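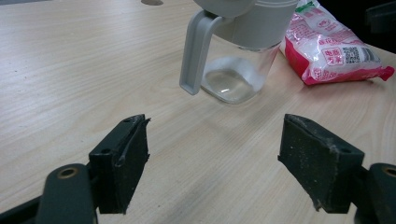 Skellik is looking for people to do ordinary kitchen and stockroom chores, at an ordinary pace, so that we can find out which of them a machine could take over and which it couldn't. Most of the jobs are small ones. Moving a bag of something grainy off a table without splitting it, or picking up a clear pitcher with a little liquid in the bottom, takes a person no thought at all. For a machine they are hard in different ways. A bag changes shape when it is squeezed. A see-through pitcher is difficult to make out against a pale tabletop, and a long open handle can be grasped in several places, some of them bad.

The study is called Lirnano and it runs at our site in Uvthorpe from October. We need 64 participants.

What you would do

Each visit lasts 3 hours, with breaks. You will work through a set of tabletop chores using a pair of hand-held grippers, one in each hand. Staff will show you how to open and close them, and you will have time to practice before anything is recorded. Expect to feel clumsy at first. Most people do, and slow or failed attempts are as useful to us as good ones. Please don't rush.

The chores include pouring, closing lids, moving packets and bags, wiping up, and putting items back on a shelf. Some are repeated many times with the objects set down at a different angle. It can get dull, and you should know that before you apply. 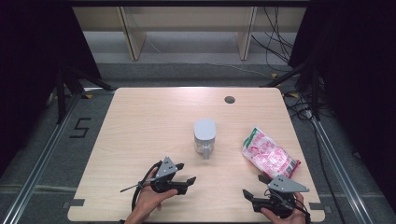

On your last visit you will also watch a robot arm try some of the same chores and mark where you think it went wrong. In our pilot it did well with boxes and rigid tubs and badly with soft packaging. It dropped things a child would not drop. We don't expect it to be doing anyone's kitchen this year, and we have no product to sell you - the question is how far off it is, chore by chore.

Who can take part

You must be 18 or over, able to stand or sit at a table for 40 minutes at a stretch, and able to use both hands. Left-handed people are especially welcome. No technical background is needed. Experience in cleaning, catering, shelf stocking or home care is a plus, and we are holding places for people from those trades.

Pay and practical details

You will be asked to come in 4 times. Pay is $100 per visit, paid at the end of each one, including any visit you cut short. Bus fare is refunded with a ticket. Sessions start at 9 a.m. or 1:30 p.m. Wear short or close-fitting sleeves and leave rings and bracelets at home.

Cameras record the table, your hands and your forearms. Your voice may be picked up, and the sound is deleted before the recordings are stored. You can withdraw at any time up to the end of your last visit.

How to apply

Pick up a form at the Kershaw building front desk, or ask there for one to be mailed to you. Tell us which start time suits you and what kind of work you do or have done. We reply to everyone, usually within two weeks.

27 shares
6 comments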